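Asociación Cultural Terkia
Acta de la reunión ordinaria del 1 de marzo de 2021

Preside Oluwaseun Jibrin. Se abre la sesión a las 18:40 con quórum suficiente.

1. Acta anterior
Se aprueba el acta de diciembre sin cambios.

2. Sala pequeña
Se repasa el estado de la mesa y del biombo. El paño de terciopelo azul verdoso se queda como cubierta habitual. Hay que cepillarlo antes de cada actividad y no se pondrán encima macetas ni velas. La empresa Bruslow ha pasado un presupuesto de 253 euros por un segundo biombo de rejilla — se deja pendiente hasta conocer el saldo del trimestre.

Se recuerda que el biombo se levanta entre dos personas, cogiéndolo por los listones de madera y nunca por el trenzado.

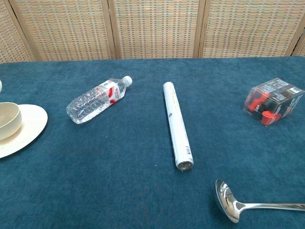

En cuanto a la vajilla, los platos y cuencos de color crema vuelven al armario de la entrada al terminar cada taller. Las botellas de plástico se vacían y van al contenedor amarillo. Las cajas transparentes con etiqueta se guardan cerradas en el estante bajo.

Una socia pide que la mesa quede despejada los viernes por la noche. Se acepta.

3. Taller de mesa y merienda
Hay 29 inscritos y la sala admite 40 sillas, así que se mantiene abierta la lista. El material lo servirá Bresska. Falta confirmar la hora de entrega.

4. Ruegos y preguntas
Se pregunta por las llaves del armario. Hay 2 copias, una en secretaría y otra en la librería Kılıçarslan, que abre también por las tardes. Se pide arreglar la persiana de la sala — queda anotado para la próxima reunión.

Se levanta la sesión a las 19:55.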